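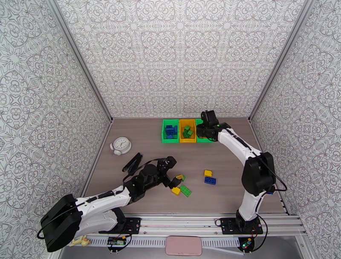 Family > Play at home > Interviews

Last updated September 8, 2023
3 min read

Lucyna Pawlak has run the Pultine toy library for 24 years, and most of the questions she gets from parents are about building blocks.

"They want to know how to store them," she says. "They've got one huge tub and the kids tip the whole lot on the floor to find a single piece."

Her answer is small open bins, sorted by colour. She keeps blue blocks in one bin and green in another, lined up at the back of the table so there is room in front to build. The bins don't have to match the blocks. "Blue blocks in a green bin is fine. Kids look at what's inside. They don't care about the bin."

She doesn't use lids. At home she tried a lidded set from Jokier and gave it away in January. "My grandson was 4. He could get the lids off but he wouldn't put them back on, so the blocks stayed out."

Sorting by shape can wait, in her view. Colour is something a child of 2 or 3 can have a go at, and an adult can fix the mistakes later.

Pack-up at the library starts with a few blocks left in the middle of the table. Each child takes one and finds its bin. "If you put the whole pile in front of them they walk off," Pawlak says.

She prefers a table to a mat, mostly for her knees. The one at home is wood-look, bought second-hand from Contreras. "It wipes down. I wouldn't spend more than that on it."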